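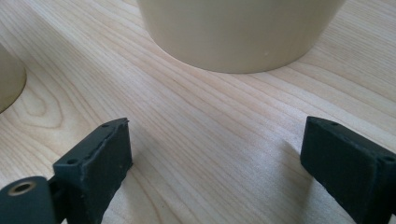
Pot or tub of some sort, table, two black fingers. My view for most of the morning.

mopandprejudice wrote:
Evening all. Long-time reader of the Work & Pay section, mostly for the rows about holiday carry-over. I clean for Prondus, on the Ciltside contract. Three floors of offices, kitchens, meeting rooms, the lot. Since September a few of us have been taken off the floors for part of the shift and put in a room at the back to clear up tables with a gripper in each hand. You squeeze, the fingers close, you pick the thing up, you put it where it should go. Then the table gets laid out again and you do it again.

The idea is that a machine called the Butel learns from it and does the kitchens at night. The trial is 12 weeks. Same hourly rate as the mop.

I've been cleaning up after other people for longer than I'd like to put in writing, and I am now worse at it than I was at four years old. With my own hands I can clear a meeting table while thinking about my tea. With these on I have to think about the cup. So my question is has anyone else had this at their place, and what happened to the shifts afterwards?

ledgerbird wrote:
You're training your replacement and they haven't even put you up a grade for it. Ask for a training allowance. If you were showing a new starter round you'd get one, or you would where I work.

Tannoy_Ken wrote:
We had it in the warehouse, different machine. I'll say what I saw. It did take jobs, but the ones nobody had stayed in for more than a month anyway. The pick rate for everyone else went up and that was the bit that hurt. So I'd worry less about the machine having your job and more about what they decide your job is once it's got the easy half.

ledgerbird wrote:
"It did take jobs" is doing a lot of work in that post, Ken.

Tannoy_Ken wrote:
More than some of the lads did.

mopandprejudice wrote:
We do get an allowance for new starters, now you mention it. It's small but it exists. I'll bring it up with Nuria (Nuria Belay, our site supervisor, decent, has been known to do a toilet block herself when we're short). She'd say the machine isn't a starter. I'd say it's had more patience from me than any starter ever got.

Ken, the easy half is what bothers me too. The kitchens are the nice part. It's quiet, there's a radio, people leave biscuits. If the Butel does the kitchens then I get stairwells and the gents, and I get them for a full shift. On paper nobody has lost anything.

softplay_survivor wrote:
Can I be the one to ask what's so hard about it? It's picking rubbish up. My nan has one of those litter picker things and she's a demon with it.

mopandprejudice wrote:
Give your nan one for each hand and a crisp packet. You can't feel anything, that's what's hard. A paper cup will fold if you squeeze it like you mean it and drop if you don't. Anything limp and plastic slides off. And you've two hands' worth of clobber over one table, so your elbows are forever having a discussion.

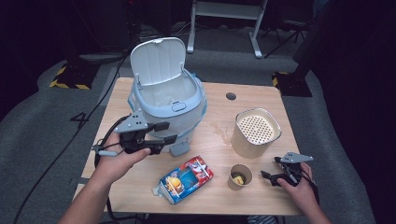

Same room. Bin with its lid up, snack box, paper cup, and a gripper in each hand.

softplay_survivor wrote:
Right, I take some of it back. Why's the pedal bin on the table though? And is that a wet patch next to the beige tub? Somebody clean that up.

mopandprejudice wrote:
Bin's on the table because that's where they want it, I don't get a vote on furniture. And yes, I saw the wet patch. I've got a cloth in my tabard and a hand that won't open because it's holding a gripper. You cannot imagine what it does to a person in my trade.

gantry9 wrote:
I'm going to disagree with most of the thread. I fix lifts, so I've spent years being told machines are coming for somebody. What I see here is a cleaner who's been asked to show how a job is done properly, and that hardly ever happens. Most kit gets designed by people who've never emptied a bin. If it's learning from the OP, at least it's learning from someone who notices a wet patch. I'd rather be in that room than find out when the box arrives.

ledgerbird wrote:
Being in the room is fine. Being in the room on mop money while Prondus gets the benefit is what I object to. Who gets the saving if the night kitchens go? Has anyone written that down?

gantry9 wrote:
Fair. I'd still be in the room, but I'd want it written down.

mopandprejudice wrote:
Nothing written down that I've been shown. There are nine of us on the contract and two doing the gripper work, me and a woman from evenings who is miles better at it because she ices cakes. The others think we've got it cushy. There's been a bit of an atmosphere about it, as we're off the stairs for half the shift and they're covering. I don't blame them. It's warm in there and you can chat.

The thing I didn't expect is that I've started noticing how I do things. I always take the rubbish first and leave anything with a lid till last, and I never knew that until I had to do it slowly. I told my other half over dinner and he asked if I was feeling all right.

quillfeather_72 wrote:
I was at Sundaram when they brought in the floor scrubbers, the ride-along ones that went off on their own. Hours did go down, from 28 a week to whatever they could get away with, and it happened through the rota, so there was never a day you could point at. The scrubbers couldn't do corners. We did corners. I got very good at corners.

My advice is keep your own note of your hours and what you're put on each shift, starting now. A cheap notebook will do. When they say nothing's changed you'll have something to put on the desk.

Tannoy_Ken wrote:
Seconded. We didn't, and it came down to our memory against their spreadsheet.

softplay_survivor wrote:
Can the thing do a cup yet or is it all theory?

mopandprejudice wrote:
No idea, I've not seen it do anything. We do our bit with the grippers and the Butel lives at some other site. For all I know it's been sitting there for weeks with its feet up.

quillfeather_72, thank you, notebook bought. I've put last week in from memory and I'll do it properly from now on. I'm seeing Nuria at 2 tomorrow about the allowance, and I'm going to ask about the kitchens and who gets the nights while I'm there. Also asking for the covering to be shared out, because the stairs shouldn't all land on the same people.

ledgerbird wrote:
Ask for it in an email afterwards. Even one line.

mopandprejudice wrote:
Will do. Back on here when I've heard.

Contact the moderators | Forum rules | Copyright remains with individual posters | Back to top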